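### 5.3 Dropped and slipped dishes

Of the 268 dish transfers attempted with the hand-held tool, 14 ended with the dish leaving the fingers before release was commanded. We went through the force and pose logs for each one. Twelve shared the same pattern: both fingers closed on the outer edge, the grip force rose as normal, and the dish then turned slowly about the line between the two contact points until the lower edge touched the table. The other 2 were operator errors and are left out of what follows.

The tape on the fingers was the main suspect. We had wrapped them in March to raise friction and had not set a replacement interval. Figure 4 shows the tool at a square white dish with a silver rim; the tape is creased and torn in places, and the inner face of the right finger is ragged.
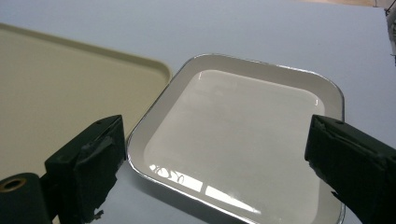 **Figure 4.** Gripper fingers on either side of the glazed dish, with the beige tray to the left.

Bukhari repeated the transfers with fresh tape on both fingers and the same closing force. He completed 212 without a slip. Afridi then put the old wrapping through a pull test on the bench and found that the outer layer crept over the one beneath it under load, so the dish could turn while the force reading stayed level. Our slip check relied on a fall in that reading and missed every case.

The Dolus controller now compares dish tilt with wrist tilt during the lift and lowers the arm if the two drift apart. Tape is changed at the start of each session. We have not yet tested the new check with wet dishes, or with the heavier Poojary set used in Section 4.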